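Trays, Tomatoes and a Very Full Windowsill
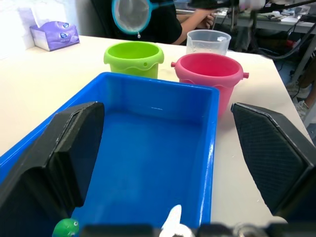
Fondstead Staff Garden Club

July 17, 2020

Well, my kitchen has been taken over again. I told myself in spring that I'd grow four tomato plants this year and no more, and then Wiebke Voß brought in her spare Grindell seedlings and I came home with a box of them on the passenger seat. So if you see me handing out tomatoes by the coffee machine next month, please just take a few!

A couple of things people have been asking me. Yes, it's fine to water from underneath. I stand my pots in a shallow tray, pour in an inch of water and leave them for 15 minutes, then tip out whatever's left. The basil loves it. The peppers sulk whatever I do, so I can't help you there.

Leaves curling up at the edges? Mine did that all through the hot spell and picked up again once I moved them away from the glass. Joscha Hinrichs had the same trouble on his balcony and hung an old bed sheet over the railing for shade - not pretty, but his plants look a lot better than mine do.

The bulb order for fall is open now. We're going with Rathjen again and there's room for 200 bulbs on the club's share, mostly daffodils with a few alliums (I'm having the alliums, sorry). Put your name on the sheet by the mailroom or call me on extension 3618. They get here in October and we'll split them up over lunch.

Oh, and whoever borrowed the long-handled weeder, could I have it back? The path behind the bike shed is turning into a meadow.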